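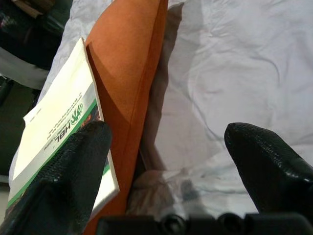 Skondov Quilted Single Mattress Cover

We've stocked the Skondov for six seasons now and I still get a bit excited when a new batch comes in. It's a fully quilted cover for a single mattress, white with a gray zigzag chevron, and it wears beautifully (mine has been through the wash more times than I'd care to admit!). The elastic runs the whole way round, so it stays put on a narrow daybed where the kids climb on and off all day.

Fill: 200 gsm polyester
Outer: cotton blend, 70 thread count backing
Colours: chevron gray, plain white
Wash: warm, gentle cycle, line dry 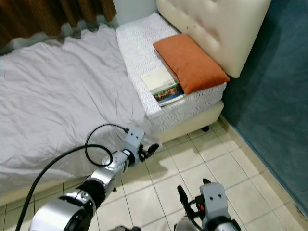

Chevron can be a lot in a small room, but this one is quiet enough to sit beside a coloured wall or a strong cushion. Gangadharan Mudaliar, our buyer, has his with rust and cream and swears he'll never go back to navy. If you're pushing a single up beside a bigger bed, go for a plain sheet on the big one and let the pattern stay on the small one.

We also carry the Prundetti flat sheet, a soft gray that looks best straight off the line with no ironing at all, and the Hegde cushion, a long rectangle in burnt orange that's a great size for reading in bed.
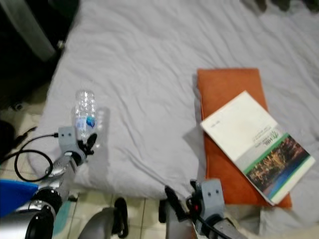 Burnt-orange cushion on a plain sheet, unironed.

Covers ship from our Plornside store in 4 working days. Cushion inserts are sold separately. The plain white is out of stock until November.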